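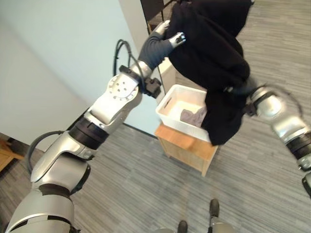
AV Systems Integration, Unit 6
Control System Commissioning: Addressing and Device Discovery
Instructor: Reet Ozoliņš
Lab supervisor: Asmaa Chraibi
Revised February 25, 2025

Read these notes before the lab. Bring your signal flow drawing from Unit 5.

1. Where we are

Last unit ended with a rack that powers up and a drawing that matches it. This unit covers getting the controller to talk to everything on that drawing. We use the Wilencombe training room as the worked case. It has one controller, a matrix switcher, two displays, an audio processor and a touch panel.

2. Address plan

Write the address plan before you plug in a network cable. Each device gets one row with these columns:

Device name
Location
MAC address
IP address
Control port
Firmware version
Login stored (yes/no)

Use static addresses for the controller and the audio processor. Displays and panels can use reserved addresses if the site's IT group agrees in writing. In our lab, host addresses ending in 100 and up are for AV gear. Stay out of the lower range – the file server and the printers live there.

3. Discovery

The lab controllers run Selar. Open the Devices page and start a scan. Selar listens for announcements first and then tries each address in the range you entered. A device can fail to show up for several reasons:

Wrong VLAN on the switch port
Network standby turned off in the display menu
Two devices with the same address
Control port blocked or changed from the default

Check them in that order. Duplicate addresses are the hardest to spot, as the scan may find one device on the first pass and the other on the second. If a row in the scan results changes its MAC address between passes, stop and fix that first.

The older display in the Wilencombe room listens on port 3000. The scan does not try that port unless you add it under Extra Ports.

4. Naming

Use room, device type, number: WIL-DSP-1, WIL-PNL-1. No spaces. The panel layouts made in Ulla look devices up by name, and a renamed device leaves a dead button with no error message. The November group lost most of a lab session to this.

5. Testing

Test each device from the controller's command line before you test from the panel. Send a power query and read the reply. A reply with the wrong line ending usually means the driver is set for serial control. Record the result on the test sheet, including failures.

Then test by function: source select, volume, mute, power off. Leave the room off for 3 minutes and repeat. Displays in deep standby often drop their first command.

6. Backup

Export the Selar configuration and save it to the Somboon folder on the class drive. File name is your group letter plus the room code.

Homework

Complete the address plan for the second room on your drawing. Read the chapter on serial control. Bring a USB-to-serial adapter if you own one.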